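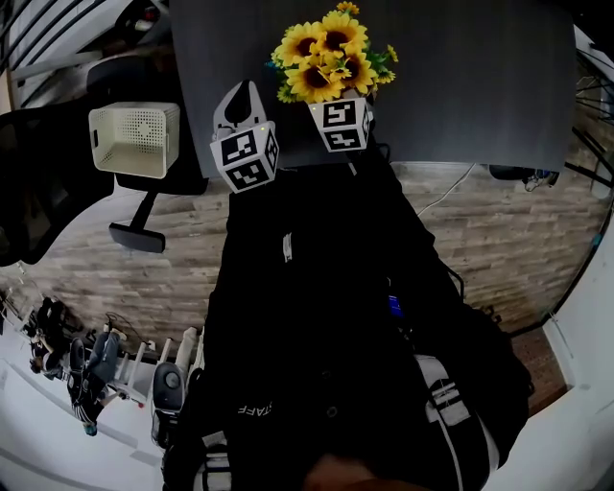 Inspected by Gwenllian Gronow | Tuesday, May 27, 2025 | Skemham site, demonstration station 3

Pre-session check, hand-guided teaching (flower placement task)
Marks: OK / FIX / NOT CONVINCED

1. Tabletop clear of anything the task doesn't need -- OK
Gripper and bouquet only. Keep it that way.

2. Marker cube on handheld gripper: faces clean, mount tight -- OK
I tried to twist it and it held. I'd still like to see it held after a full day of Settimio's demonstrations.

3. Marker cube under the sunflowers: faces visible to the camera -- NOT CONVINCED
The bouquet spreads a long way past its base. Tip it toward the operator and I expect petals over the pattern. Chunhua says the tracking copes. I have asked for the dropout log and have not received it.

4. Indicator light on gripper cube -- OK
Green. The Dallik procedure doesn't say what green means, so I am ticking "light is on" and nothing more.

5. Cables secured -- FIX
White cable hangs off the right side of the table to the floor. The black bundle near that edge is tucked under, fine. Clip the white one to match.

6. Walkways and floor -- FIX
Dark items on the floor and thin cables close to where people stand. This was on the August sheet too.

7. Basket stable -- FIX
Perforated white basket is up by the office chair. A chair is not a shelf. Find it a proper spot within reach of the table.

8. Operator clothing: straps and tags fastened -- FIX
STAFF jacket is fine. Tag on the front and a strap at the shoulder are not, for anyone leaning over a gripper. Tuck in or take off.

9. Bystanders behind the line during recording -- NOT CONVINCED
There is no line. Tape one.

10. Demonstration count agreed before start -- OK
100 per operator, breaks included in the schedule.

General comment
The target is 3117 demonstrations and the colour charts from Baltau look lovely. I have yet to see the arm place one stem from what it was taught. Until then I am signing for the table and the floor, and for no claims about learning.

Recheck items 5 to 9 before the next session -- Corina Grecu to initial.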